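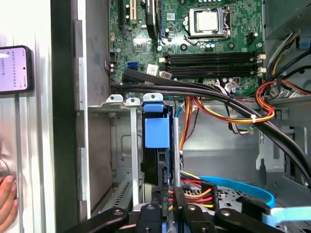 Four memory slots under the processor.

Plamley Computer Reuse Club – Frequently Asked Questions

Updated 2019-02-15 by Somkiat Kaewkla

What do you do?
We take in retired desktop computers, get them running again and pass them on to people in Plamley who could use one. Since October we've given out 887 of them, and I still get a kick out of every single one!

Can I drop off a computer any time?
Please come during open hours at the Nwankwo Street hall, side entrance. If you have more than two machines, write first so we can clear a shelf.

Do you take laptops?
Not yet. We'd love to, but the chargers alone would bury us. Horen Library keeps a laptop bin by the front desk.

What about monitors?
Flat ones, yes. Bring the power cord if you still have it (we go through cords like you wouldn't believe).

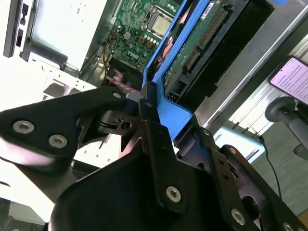
Reading time: 2 min

What happens to my files?
Every drive is wiped before it goes into another computer, and a drive that fails the wipe gets drilled. Copy off anything you want to keep before you come – we can't get it back for you later, and we do get asked.

My computer is really old. Is it still worth bringing?
Yes, bring it! Even if the board is dead, the memory, the fans and the power supply may have years left in them. Old memory is wonderful stuff for us, and a second stick can make a slow machine feel new.

What software do the finished computers have?
A free Linux desktop called Rerine that our members put together, with a web browser, an office suite and a few games. Most people are comfortable with it after an evening. If you need one certain Windows program, tell us on the request form and we'll talk it over.

How do I ask for a computer?
Fill out the paper form at the hall. The wait is nearly 200 households long right now, but it moves quickly after the school year ends. There's no charge.

Can I learn to fix them myself?
Please do! Beginners' night covers opening a case, swapping memory and putting in a drive. You don't need tools or any experience. I had never held a screwdriver near a computer before my first one, and now my kitchen table is lost for good.

Do you ship?
No, pickup only.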